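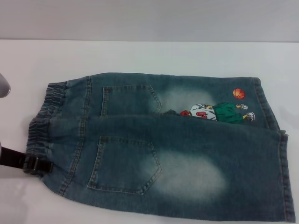 The Kondard Mending Press started life in a school uniform room in Tavport, where Nobuhle Van der Merwe spent one very long winter fixing knees, hems and pocket corners on a domestic iron that really wasn't up to the job. If you mend children's clothes you'll know exactly the trouble. A pair of little jeans with an elasticated waistband and two stitched back pockets, folded lengthwise so that one leg sits over the other, is already several layers of denim thick, and a light iron just skates over the top of it. What you want is weight, steady heat and a flat bed big enough that you're not shuffling the garment along every few seconds, and that is what we set out to build. We've been making the press in one form or another ever since, and we're still rather fond of it.

The current model is the Kondard 2. It's a bench press for patches, hems, interfacing, name labels and general flattening, made for people who mend at home, for op shops and school clothing pools, and for small alterations businesses that haven't the room (or the power supply!) for a commercial unit. It plugs into an ordinary household socket, it draws 2,000 watts while it's heating up and a good deal less once it's there, and it lives quite happily on a sturdy kitchen table if that's the only bench you've got.

What it does well

Iron-on patches are the thing most people buy it for. A patch that peels at the corners after three washes has nearly always been pressed too lightly, or in little overlapping dabs with the tip of an iron, and the adhesive has never had a proper chance to melt evenly. With the Kondard 2 you lay the garment down, put the patch where you want it, cover it with the pressing cloth and bring the handle over. The whole patch gets the same heat at the same moment. We still like to run a line of stitching around anything going on a knee, and we'd encourage you to do the same, but you'll find the stitching much easier when the patch is lying dead flat and isn't creeping about under the foot.

Hems are the second thing. If you let down a lot of trousers you'll have met that stubborn pale line where the old fold used to be. No press will put the colour back into worn denim, and we'd be telling you fibs if we said otherwise, but a damp cloth and a good firm press will take the ridge out so the new hem hangs properly. Plenty of our customers then rub the line with a fabric crayon or cover it with a row of contrast stitching and call it a feature.

Then there are name labels, which we hadn't really thought about until the schools began writing to us. The bed takes a whole row of socks or a stack of hats side by side, and someone with a good rhythm can get through a family's worth of labels before the kettle has boiled twice. Use the low setting for woven labels and the middle one for the printed transfer kind.

The parts, and why we made them the way we did

The bed is a single piece of aluminium with a removable cotton cover over wool felt. We tried foam in the early presses and it was lovely for about a month, after which it had a dent in it the shape of a shirt collar. Felt costs us more but it comes back nicely after each pressing, and when it finally goes hard you can lift it out and put in a fresh piece yourself without any tools.

The heated plate is coated, so a stray bit of adhesive will wipe away with a soft cloth once everything has cooled. Please don't go at it with a scourer. Hendrik Xaba, who looks after repairs, has a shelf of scratched plates in the workshop and would dearly love not to add to it.

The hinge is the part we're proudest of. It floats, meaning the plate settles level on whatever you've put under it, so a thick waistband at one end won't stop the plate from touching the thinner cloth at the other. There is a limit to this, naturally. Metal buttons, rivets, zip pulls and buckles should hang off the side of the bed where they can't mark the plate, and we've left the left-hand edge open for exactly that purpose.

The handle is beech, turned for us by Mokoena, a small woodworking shop a few streets from ours. It stays cool, it's big enough for a proper grip, and it can be moved to either side of the press with the hex key provided. The control box is made by Stomano and has a plain dial, a timer and a light. We were offered a touch screen and said no thank you.

Getting started

Set the press on a table that doesn't wobble, with the open edge facing a bit of clear space. Take the cardboard spacer out from between the plate and the bed (you would be amazed). Turn the dial to the middle setting and let the press warm up by itself with the plate raised until the light goes green. The first time you do this there may be a faint smell from the coating, so open a window and go and make a cup of tea.

Always try a new fabric on an inside seam before you do anything brave. Cotton and denim like the high setting. Polyester blends, which covers most school trousers and nearly every sports shirt, want the low one, with a cloth between the garment and the plate. Nylon rain jackets shouldn't go in the press at all, and neither should anything with a rubbery printed picture on it unless you've turned it inside out first.

Lay the garment as flat as you can and smooth it with your hands, working outwards from the seams. For a knee patch on very small trousers, slip the sleeve pad up inside the leg so you're pressing through a single layer. It will save you the heartbreak of sticking the front of the leg to the back, a thing every one of us in the workshop has done at least once. Lower the handle, start the timer, and leave it alone until it beeps. Let the patch cool completely before you pick at the corner to see if it's held.

Care

Wash the cotton cover when it starts to look grey. Cold water, line dry, and put it back on slightly damp so it shrinks to fit. Wipe the plate after any job with adhesive in it. A drop of sewing machine oil on each hinge pin now and then will keep things moving quietly, and if you're storing the press over the holidays, put a tea towel between the plate and the bed and leave the handle up.

If the green light never comes on, check that the handle is fully raised, as the safety switch won't let the plate heat from cold with the press closed. If it still won't warm, ring us before you start unscrewing anything. It's very often a fuse in the plug, and Hendrik would much sooner talk you through that over the phone than have you pay freight on a heavy parcel.

Specifications

Model: Kondard 2 Mending Press
Power: 2,000 watts, household plug
Settings: low, middle, high
Timer: adjustable, with beep
Bed: aluminium, wool felt and removable cotton cover
Plate: coated, floating hinge
Handle: beech, left or right mounting
Safety: automatic switch-off if left closed, closed-press lockout from cold
Colour: cream or dark green

In the box

The press, a cotton cover (fitted) and a spare, a pressing cloth, the sleeve pad, a hex key for the handle, and a printed booklet with Nobuhle's notes on patching, hemming and labelling. The booklet has been added to over the years by people who've sent in their own methods, so it's grown a little fat. Do have a read of the section on corduroy before you attempt any corduroy.

Price and ordering

The Kondard 2 is $1,078 including delivery to mainland addresses. We know it's a fair bit of money for a household, and if you only mend the odd pair of trousers you may be better off sharing one with neighbours or finding out whether your school clothing pool has one you could use. Presses are built in small batches, and the next batch leaves the workshop in June. Dark green tends to go first.

Spare felts, covers, sleeve pads and handles are kept in stock for this model and for the original Kondard, and we'll carry on keeping them for as long as people are still using the older presses. Just tell us which one you have. The model plate is on the underside at the back, and you'll want a second pair of hands if you're going to tip the press up to read it.

If you'd like to try before you buy, the Tavport workshop is open every Sunday from ten in the morning until two. Bring something that needs mending and we'll show you how the press handles it. Parking is at the rear, and the side door sticks a bit in wet weather, so give it a good shove.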